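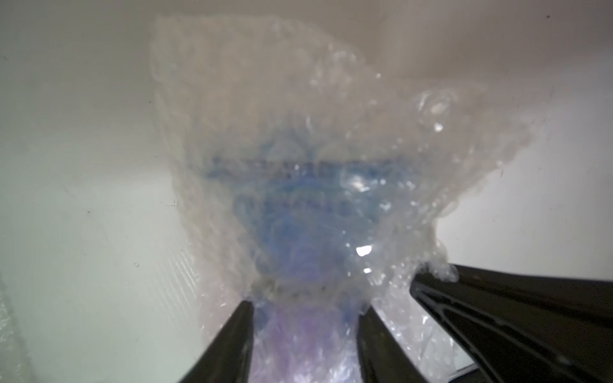

Surnora Stoneware Mug, Hand Glazed

I've been making this mug for long enough that my hands do it while I'm thinking about lunch, and it's still the one I reach for in my own kitchen. It holds a proper amount of coffee, the handle fits a whole set of fingers (mine are not small), and the foot is wide enough that it doesn't tip when the dog leans on the table.

The clay is a speckled stoneware that I buy from Hutsuliak in 20 kilo bags. I throw each mug on the wheel, let it stiffen up overnight, trim the foot and pull the handle the next day. So yes, they vary! One will be a touch taller, another will have a thumbprint at the bottom of the handle where I pressed a bit hard. If you want a pair that match as closely as possible, leave me a note when you order and I'll go along the shelf and pick two that look like sisters.

The glaze

Surnora is my name for the glaze, and it took me more than 200 test tiles to get it to sit still. It's glossy on the inside, so tea stains rinse off, and satin on the outside, so it feels nice to hold. Where it runs thin over the rim you get a warm toasty line from the clay underneath. The recipe is my own and it's lead free. I fire everything in an electric kiln that lives in the old dairy behind the house here in Sultodthorpe - very glamorous, very cold in January.

Using it

Dishwasher, fine. Microwave, also fine, though the handle can get warm if you nuke it for ages. Please don't put it in the oven or on a burner, and don't pour boiling water into one that's been sitting in a freezing car. The foot is sanded smooth, but I'd still use a coaster on a soft wood table.

Packing and shipping

Every mug goes out in bubble wrap inside a snug box, and the box goes inside a second box with paper all the way around. If you've got old wrap from another delivery, I'm happy to take it off your hands when you visit the workshop, as I get through a silly amount of the stuff. Orders leave within 5 working days. If yours arrives broken, email me a photo and I'll send another one - no need to mail back the bits. 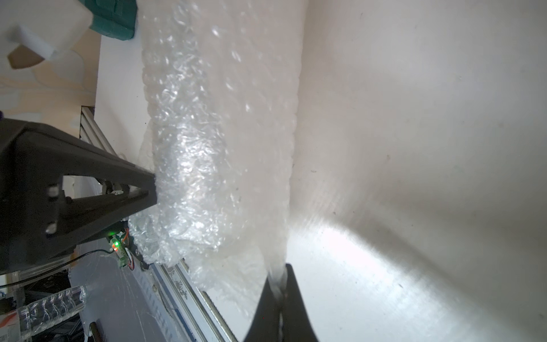
Ordering

The item number is 3974, which is handy if you're writing to me about it. I sell them one at a time or as a pair, and you can add the matching Vetance saucer at checkout (it's a plain one, no well in the middle, so it works as a cookie plate too). If the page says sold out, there's usually another kiln load on the way, and I open the kiln on Sunday mornings, so try again that evening.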